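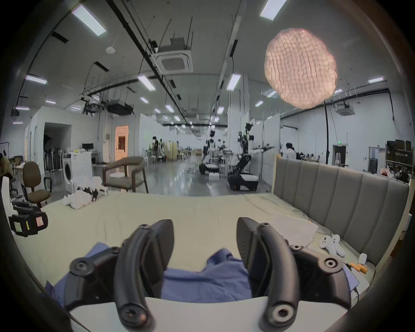 Chapter 6
Clearing and Sorting the Bed Surface

6.1 Scope of the chapter

In a small dwelling the bed is the largest flat surface available, and it collects things during the day. Clothing is dropped on it, small articles are set down near the pillow, and the sheet is then no longer usable for sleep or for folding. This chapter treats the bed as a work surface. It covers the order in which articles are removed, the separation of clothing into groups, and the transfer of each group to its destination. Laundering itself is covered in Chapter 7.

The methods follow the household course written by So-ying Poon for the Irent training center and later adopted, with changes to the sorting table, at Pomare. Students who have used the earlier edition should note that the term "holding pile" has been replaced by "undecided group."

6.2 Terms

Loose article. Any item on the bed that is not bedding. Bottles, handheld devices and garments are all loose articles.

Fixed bedding. The fitted or flat sheet, the pillow and any blanket that stays on the bed overnight.

Heap. Two or more garments lying in contact, with no fold lines that match the garment seams. A single crumpled shirt is not a heap and is handled separately.

Carry distance. The walking distance from the near edge of the bed to the point where a group is put down, measured in inches. Where the washing machine stands in the same room as the bed, carry distance may be as low as 60. Where it exceeds 100, a basket should be used.

6.3 Order of removal

Hard articles are removed first. A small bottle or controller left under a garment is easily picked up with it and may end up in the drum. Check the area next to the pillow and along the headboard, then the corners of the sheet.

Garments are removed second, starting at the near edge. Lift each single garment at its highest fold, let it hang, and identify it before deciding on a group. Heaps are taken apart one garment at a time. White garments with dark printed patterns go with the light colors only if the care label permits it; otherwise they form their own group.

Fixed bedding is dealt with last. Set the pillow on a chair, pull the sheet toward the foot of the bed, and smooth it from the center outward. A pale sheet should be inspected for stains at this stage. On a bed with an upholstered headboard, keep damp garments off the padding.

The Zultetti sorting table, given in Section 6.4, lists the groups and their destinations.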